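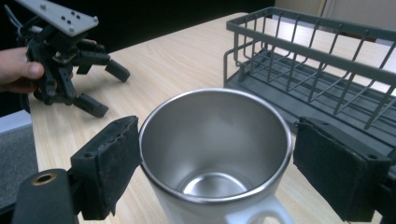 Dridby Support
Ticket: Vereo hand-held gripper kit, finger pads wearing out
Product: Vereo pair, wired
Status: Open, waiting on parts

Customer report
We have had the Vereo pair for 14 weeks on evaluation. The main task is mug to dish rack. One finger pad is frayed along the edges and has started to tear. Twice this month a mug turned in the grip when it was lifted. Your data sheet says 1000 grips per pad set. Our log shows nearly 1000 on this one. Is this normal wear, and can we change the pads without sending the unit back?

Reply, Dridby
Normal wear for that count. Pads can be changed on site. Before you do, please check:
1. Both fingers close evenly with nothing between them.
2. The screws at the pad end are snug. Do not use threadlock on the plastic.
3. The cable is seated at the back of the mechanism.
Report the closing gap for each unit.

Customer
Gap is even on both. One screw was a quarter turn loose, now tightened. Cable fine. Ran the mug again 7 times, one slip, same unit as before.

Reply, Dridby
Then it is the pad. We are sending two sets from the Forell warehouse, under warranty. Clean off the old adhesive completely and leave the new pads overnight before use.

Customer
OK. Please also quote for ten spare sets. We will decide on the purchase once the new pads are on.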